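Household Methods / Course Handouts / Sorting and Storage

Last updated 6/27/20

Handout 4: Divided trays and the claims made for them

Read this before the practical session. It covers toy pieces, small building bricks and other things that end up loose on a table and have to go somewhere. The reading is the Sayegh booklet, sections on trays and bins. I have doubts about a good part of it and I'd like you to come with doubts of your own.

The standard advice

Most tidying guides say the same thing about small toys. Clear a table, tip everything out, sort it by kind, give each kind a compartment, and put the tray where the child can reach it. Sayegh adds that the compartments should be labeled and that the labels should match the child's age. The Jetelard method is the same advice with color instead of kind: reds together, greens together, and so on.

Both are presented as if they had been tested. I went looking for the tests. Sayegh refers to a trial with 63 households, but the booklet doesn't say how long the families kept it up, who judged the result, or what the tables looked like before. Jetelard offers a before picture and an after picture and leaves it there. Any table looks good in an after picture. The question for this course is what it looks like two weeks later, and on that the reading is silent.

Where sorting by color breaks down

Take the Jetelard rule first, as it is the easier one to knock over. It works for plain bricks. A red brick goes with the red ones and there is nothing to discuss. But toys are sold in mixed colors, and put-together pieces are mixed more often than not. As soon as two bricks have been pressed together the rule asks you either to pull them apart or to make a decision, and decisions are what slow a tidy down. People who like the method tell me they go by the "main" color. Ask two of them to find the main color of the same toy and see how far you get.

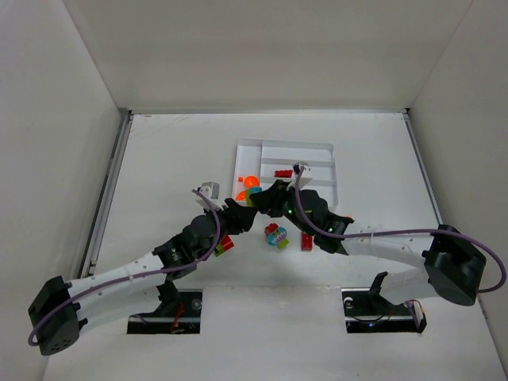 Color sorting also assumes that the pieces arrive one color at a time, and I have never met a toy box that cooperated. Jetelard's own sample lists are all single colors, which I find suspicious. Try the rule on an ordinary small lot. The red brick in the upper right compartment of the tray is easy, and so are the orange pieces on the left. Then you get to the figure on the tabletop, which is teal, red and lime green, and to the red-and-green brick lying off to one side. The small thing held over the table is teal and orange, so it has a claim on the orange section and on a teal one that would have to be invented for it. A beginner will stop at each of these. By the third, the beginner starts putting things wherever there's room, and from then on you have a tray with no system and a person who believes there is one.

Where sorting by kind breaks down

Sayegh's rule does better, though less well than the booklet suggests. "Figures" and "bricks" are fair categories until somebody builds a figure out of bricks. Is that a figure? The booklet says to take it apart. Anyone who has taken apart a child's finished figure for the sake of a label will know what that costs, and the booklet doesn't count it.

The other trouble is leftovers. Every lot has one or two things that are the only one of their kind. Sayegh gives them a "miscellaneous" compartment. In my experience that compartment fills first and gets emptied last, and before long it is the real toy box, with the labeled sections sitting half used around it.

What about the tray itself?

Here I'm willing to concede something. A tray with one big open section and a few smaller ones is better than a grid of equal squares. The big section takes whatever is awkward in shape, and the small ones keep small parts from sliding underneath. The Setositz tray we use in class is laid out that way. The Ereck one has equal squares throughout, and I would leave it in the store – it forces you to have as many categories as it has holes.

I don't accept that dividers make people tidy. They make a tidy table look tidier. Those are separate claims and the reading runs them together on nearly every page.

For the session

Work in pairs. One of you sorts, the other writes down every pause and what the piece was. Swap and do the same lot again with the other rule. Don't help each other.

Use one mixed lot, the same for both rounds. Leave built pieces built. If the sorter wants to take something apart, write that down as a pause.

Bring the notes to the discussion. I want to hear which pieces held you up and what you did with them in the end. "It went fine" is no use to me – say where the red-and-green ones went.

Optional: leave a sorted tray at home somewhere it will get used, and look at it again before the last class in June. Write down what is in each section without tidying it first.

Questions about this handout: see the contact page | Back to top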